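Gripper comparison in sim, Demchenko two-finger vs. Rodel two-finger. Same arm, same controller, same grasp planner. Thread with notes as they stand in December.

Both grippers are parallel-jaw. Demchenko runs flat rubber pads, Rodel has a shallow V cut down the length of each finger. Everything else in the Atell controller config is identical, down to the approach speed.

Task is upright cylinders, side grasp, short lift, set back down. I wanted a target with a brim at the top and a slot in the front, so the planner has some bad places to put a finger. The post box from the Plondside asset set does the job.
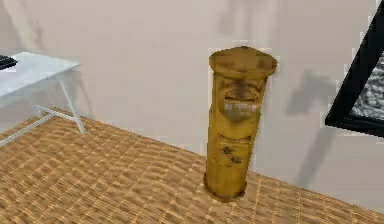
Target object on the mat, sim render. Slot and label face front, table to the left.

700 trials with the flat pads, 900 with the V fingers. The counts differ because I added a second batch for Rodel after changing the friction value on the finger mesh. Batches are logged separately and I am not pooling them.

Flat pads: most failures are yaw slip. Contact on a cylinder is close to a line, so if the grasp is off center the body rotates as soon as the lift starts. More grip force helps up to a point, then the contact solver starts to jitter.

V fingers: yaw slip mostly goes away. The new failure is on approach – the finger tips are wider and clip the brim when the planner picks a grasp too high on the body. Capping grasp height in the planner config fixed nearly all of it.

Camera note. The wall is off-white with soft shadows and the depth estimate near it is noisy. The box is close to the wall, so the back edge of the segmentation mask bleeds. I moved to 2 views and merged the masks. Cleaner, but slower per trial.

Controller note. Atell defaults to position control on the jaws. Switch to force control before comparing anything, or the finger with the stiffer mesh wins every time.

Next: same runs with the object closer to the table leg, to see how the wider Rodel fingers handle clearance. Configs go up once I clean out the hard-coded paths.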